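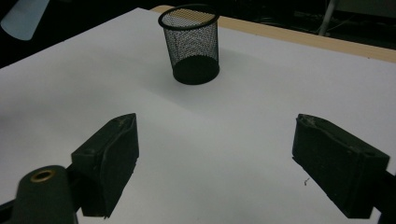
Can the Prutora hand-held gripper be rented by the week?
Rental is by the month only, with a 2-month minimum.

Stonov has added the Prutora to its rental list as of 9/28/26. The kit comes with the gripper, a spare set of finger pads, a charger and a hard case. The rate is $306 a month, and replacement pads are $86 a pair. Scuffs and scratches on the pads count as normal wear and are not billed.

Recordings save to the card in the handle. The Hirnine software that sorts them is included for the length of the rental, up to 200 hours of footage. Pickup is at the Ritchie counter. Orders for October are open now.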